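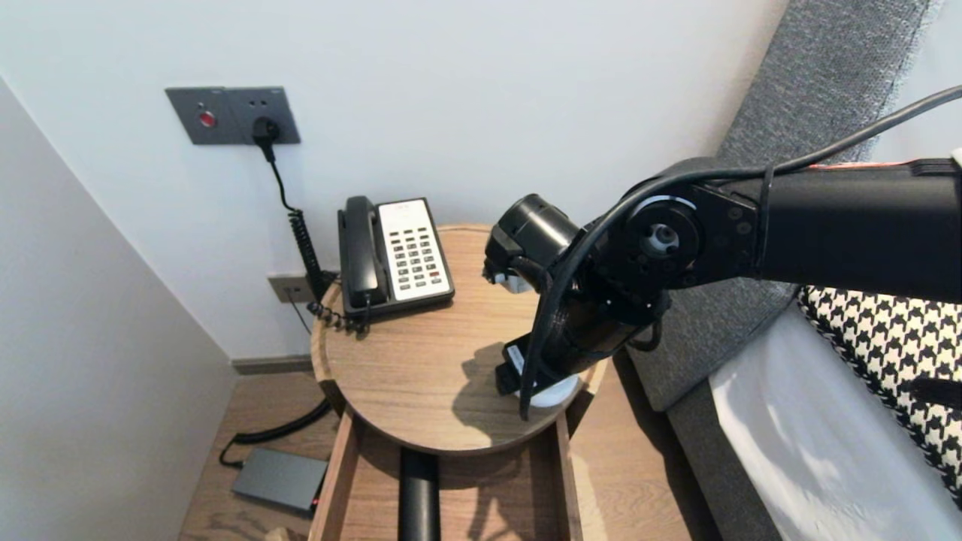
Henasine is a small group that builds robot arms in a shared workshop in Flistdale. We started in April with one bench, and we now have 16 members. Most of what we make is meant to work in ordinary rooms, next to the things people keep there. A bedside table with a desk telephone on it is a fair test, as the arm has to reach over the phone and its coiled cord to get at anything else.

What we build

Our main project is an arm called Probert. Members build the joints on the bench and take finished arms home to try them out. The current version has 108 printed and machined parts, and the full list is kept in the blue folder by the door. 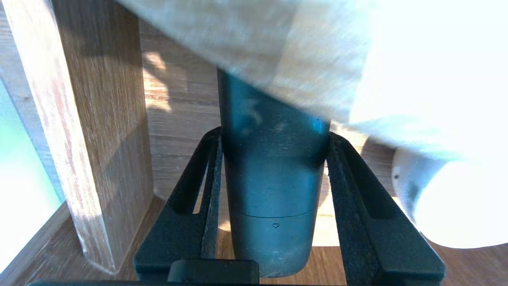 The fingers have had more changes than any other part. The first set were solid and too heavy. We cut slots down their length and lined the inner faces with a textured pad. Pads are glued on and can be swapped in about 2 minutes.

How we test

Each new gripper goes through the same jobs before we share the drawings:

Hold an upright cylinder between both fingers.
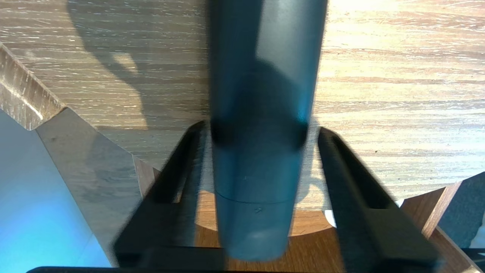 Grip a round lid by its rim. Lids are harder than they sound. A stepped edge gives the fingers very little to press on, and a worn pad shows up quickly.

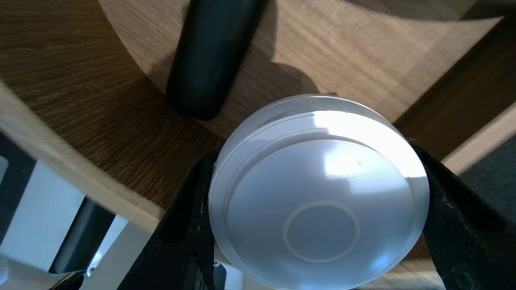 Results go into the workshop log, good or bad. It had 156 entries on March 2, 2023, when we last copied it to the website.

Joining

You do not need to have built anything before. New members begin with the Utell kit, a single joint and motor that can be put together in an evening. Bring your own screwdrivers if you have them. Tools on the red shelf belong to other groups in the building, so please ask first.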